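Flulter Home Phone Adapter
1 min read

Keep your old landline phone and your old number! Plug the Flulter into your router, plug the phone into the Flulter, and you get a dial tone in 2 minutes.

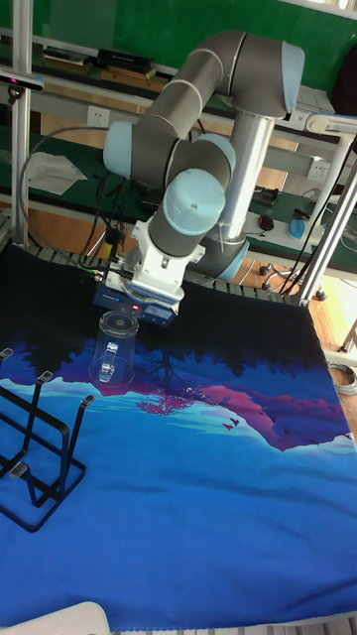
It also blocks up to 4000 nuisance numbers, and the call log is a joy to read.
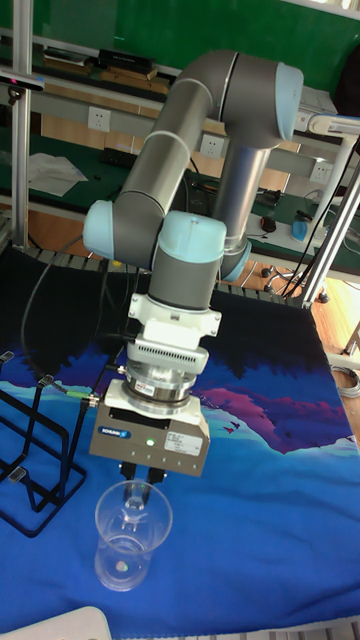 One Purnham customer wrote to say the bill finally makes sense, but asked for a louder ringer. We're adding one in June.

Contact Flulter support | © Flulter | Back to top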